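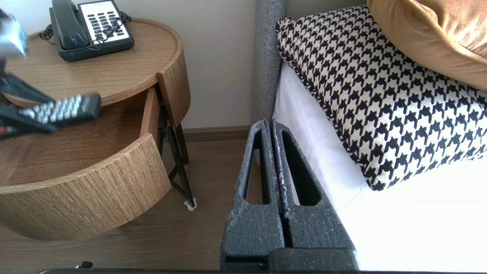 Bedside telephone and open drawer.

Jeltham Workshop: Battery and Charging Bay Inspection
Date: June 4, 2026

1. Terminals clean and tight. Pass.
2. Charger leads free of damage. Fail. Lead 5 tagged out of service.
3. Eyewash bottle in date. Pass. Replace in September.

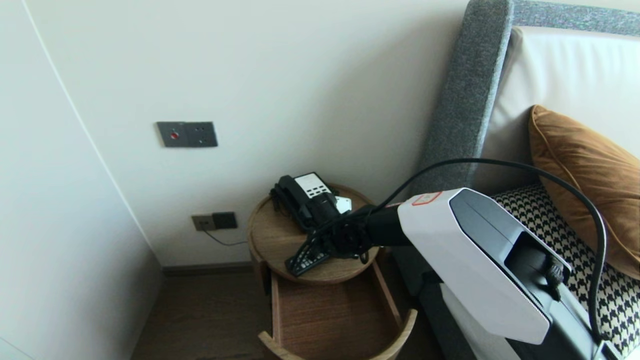 Round nightstand beside the headboard.

4. Mallet tester calibrated. Pass. Unit 224.
5. Tyre bay aisle clear of stored batteries. Pass. 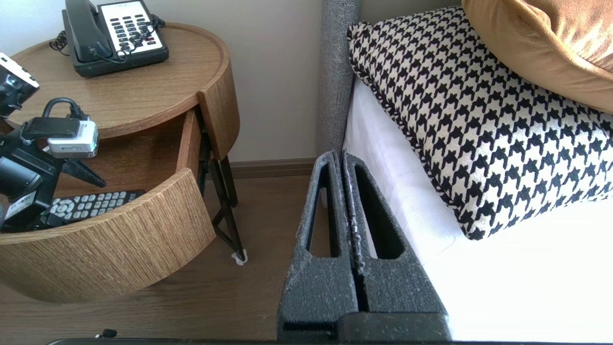 May a tagged lead be used for a short test?
Tagged leads stay out of use until Stillden has repaired them and the bay supervisor has signed the register.

Corrective action is due within seven days.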